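Dinner at Brandora: a chat with the owner of our favourite neighbourhood kitchen

August 15, 2023
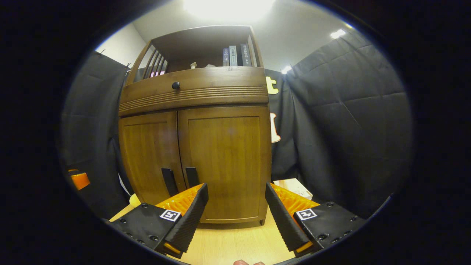 I'd been meaning to sit down with the woman behind Brandora for ages, mostly because I eat there so often that it was getting weird not to. You know the place, on the corner in Lelamden, green awning, always a pram or two parked by the door. She asked me to leave her name out of it ("my mum will only print it out and hand it round at bowls") so she's just "the owner" from here on.

We met at three in the arvo, which is the one quiet hour they get. She brought out a plate of the potato dumplings before I'd even got my notebook open. So, full disclosure, I was bribed.

I asked how she ended up running a restaurant, and she laughed for quite a while. "I was doing payroll for a tile company," she said. "I cooked on weekends, for friends, and then for friends of friends, and one November I had 50 people booked in for a Christmas do in my own backyard. My husband said either you get a shop or I'm moving out."

The shop used to be Vandenberghe, the old cake place, and if you grew up around here you'll remember the vanilla slices. (I had one for every birthday until I was twelve!) She kept the original counter and the big oven out the back. "People still come in asking for slices," she told me. "I did try making them. They were terrible. Two old fellas told me so to my face, and now they come every week for the soup."

The soup is the thing, if you haven't been. Beetroot, smoked pork, a big dollop of sour cream, and rye bread that they bake each morning. I wanted the recipe and got nowhere. "It's my grandmother's and she left out one thing when she wrote it down, on purpose. It took me five years to work out what it was, so you can wait too."

I've got kids, so I had to ask about kids. Brandora is one of the few places in Lelamden where I can take mine without sweating through my shirt, and I wondered if that was planned. She reckons it was. "I had three under six when we opened. I knew exactly how long you've got before somebody's under the table. So the little ones' food comes out first, always, and it's the same food as yours, just less of it." There's no nuggets on the menu, by the way. My youngest, who lives on toast, ate an entire cabbage roll there and asked for another one. I nearly cried.

On the drinks side they've started stocking Trorov, the sour cherry cordial, which you can have with soda or, after the day I'd had, with gin. She's also put on a set dinner for groups, five courses on shared platters, and it's been booked out most weekends. "Mums' groups are my best customers," she said. "They order properly, they stay late and they're louder than the footy club."

I asked about the hard bits as well. Butter, for one. "Don't get me started on butter," she said, and then got started on butter for a good ten minutes. She's put the prices up once since opening and wrote a note on the door about it, and she still feels bad. Staff have been tricky too, though the two girls on the floor at the moment are gold and she's hoping they'll stick with her once uni finishes.

And the number on the chalkboard by the till, 1119? I'd always assumed it was a code for something. "That's the dumplings," she said. "Our best week ever. We rubbed everything else off the board but I can't bring myself to rub that one off."

What's next? A few tables on the footpath, if the council says yes, and a takeaway window for the soup when the weather turns. She's also thinking about a cooking class on the nights they're closed, starting with dumplings. I've put my name down already. My pleating is shocking.

Brandora does lunch and dinner, and you'll want to book for anything bigger than four. Ask for the table near the oven if it's cold out.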